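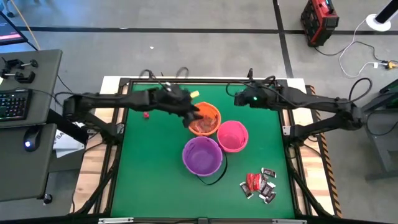 What is sorting?

Sorting is putting things into groups so that everything in a group is alike in some way you have chosen ahead of time. The way you have chosen is called the rule.

Chapter 7
Sorting and Portioning Small Wrapped Goods

In this chapter you will learn how to choose a sorting rule, how to set up a table for the work, and how to check a finished container before it leaves the table. Wrapped candy is used all through the chapter. It is cheap, it is easy to find, and it comes in enough shapes and colors to make the work a real exercise. The same methods are used for screws, buttons, tea bags, and sample packets.

Words to know: rule, source pile, container, stray, portion, mixed lot, changeover

7.1 Why start with candy

Natalie Ackroyd ran the packing room at Ladorell, a small company that fills gift boxes and party bags. New workers there spent their first shift on candy before they touched any other product. A mistake with candy costs very little. It also shows up early. A flat bar in a bucket meant for round pieces can be spotted from across the table, while a wrong screw may go unseen until a customer tries to use it.

Wrapped candy does have some troubles of its own. The wrappers slide over each other. Twisted ends catch on the pieces next to them, so two come up when one was wanted. Clear wrappers reflect the lights overhead, and the color of the candy inside can be hard to judge from one side. A worker who is unsure of a color should turn the piece over and look again before placing it.

Pieces also settle toward one side of a round container if it is tipped even slightly. A heap against the wall looks bigger than the same candy spread flat. Do not judge how full a bucket is by the height of the heap. 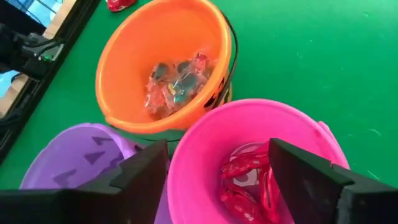 7.2 Choosing a rule

A rule must be short enough to say in one breath. "Red wrappers in the orange bucket" is a good rule. "Red wrappers in the orange bucket unless they are the small ones, which go in the pink bucket with the bars" is two rules and an exception, and it will be forgotten before the first break.

Common rules for wrapped goods are color, shape, size, and kind. Color is the fastest for most people. It is a poor choice when the light is bad, or when workers see colors differently from one another. Shape works well when bars and round pieces are mixed. Size is slow unless the difference is large.

Write the rule on a card and leave the card on the table. At changeover, when one worker takes over from another, the card is read out loud. The Ladorell cards had room for 17 words, and Ackroyd would not sign a longer one.

The color of a container is not a rule by itself. An orange bucket, a pink bucket, and a purple bucket are easy to tell apart, but a new worker cannot know what belongs in each one without being told.

7.3 Setting up the table

Use a plain surface in one color. A patterned cloth hides small pieces. Green is a good choice for most candy, though green wrappers will be harder to see on it.

Stand the containers close together near the middle, with their openings clear. Lay any handles down to the outside. A handle that falls across an opening will catch wrappers. Put the source pile to one side, far enough away that a dropped piece is not mistaken for part of it.
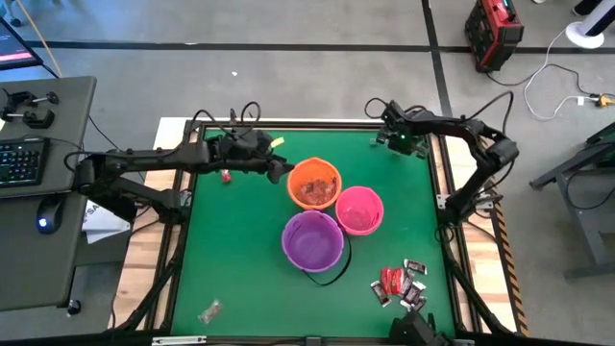
The distance from pile to container matters more than beginners expect. Dennis Rowbotham measured it for a training course at Flavton and settled on 23 inches as the longest reach he would allow for seated work. Past that, workers began to toss the pieces, and strays went up.

A stray is any piece that is neither in the source pile nor in a container. Strays are picked up at the end of each portion and placed by the rule like everything else. They are never pushed back into the pile.

7.4 A first exercise

You will need 48 wrapped candies of at least two kinds, three containers, and one rule card.

1. Mix the candies and put them down as a loose pile on one side of the table.
2. Write your rule on the card and read it to a partner.
3. Sort one piece at a time until the pile is gone.
4. Pick up any strays and place them.
5. Trade seats. Your partner checks each container against the card and sets aside every piece that breaks the rule.

Record the number of pieces set aside. Keep the sheet, as you will need it again in section 7.6.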